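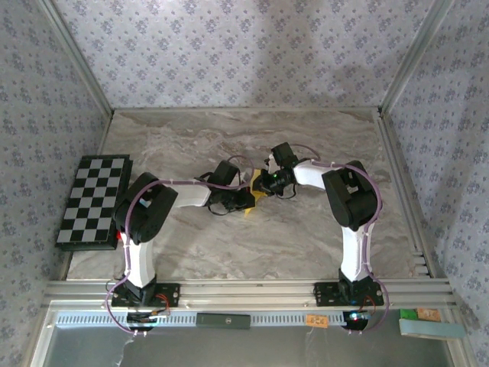
Wallpaper with small dark blue floral motifs, and a tabletop with a marble pattern.

How a wallpaper pattern repeats

A wallpaper pattern can cover a whole room, but the designer draws only one small part of it. This part is called the repeat. It is printed again and again along the roll.

The length of the repeat is measured from one point on the pattern to the next identical point, such as from the tip of one petal to the tip of the same petal in the next copy. If the repeat is 30 centimetres long, a wall 300 centimetres high shows ten of them from floor to ceiling.

Joining the edges

The top edge of a repeat must fit its bottom edge. The left side must also fit the right side, so that two strips of paper can hang next to each other. If a leaf is cut in half on the right, its other half has to appear on the left at the correct height.

There are two common ways to line up the strips:

Straight match -- the same flower is at the same height on every strip.
Half-drop match -- each strip is moved down by half a repeat. With a 30 centimetre repeat, that is 15 centimetres.

Small patterns usually waste less paper than large ones. Before a strip is hung, it is moved up or down to meet its neighbour, and the extra is trimmed off. A short repeat needs only a short move.

Try it yourself

1. Draw a flower in the middle of a square piece of paper. Do not touch the edges.
2. Cut the square in half from top to bottom.
3. Swap the two halves and tape them together on the back.
4. Draw a leaf in the empty space in the middle.
5. Make four copies and place them side by side.

The sides will join. To make the top and bottom join as well, repeat steps 2 to 4, cutting from left to right.

Text: Isla Pomare. Drawing activity: Svetozár Kuruc.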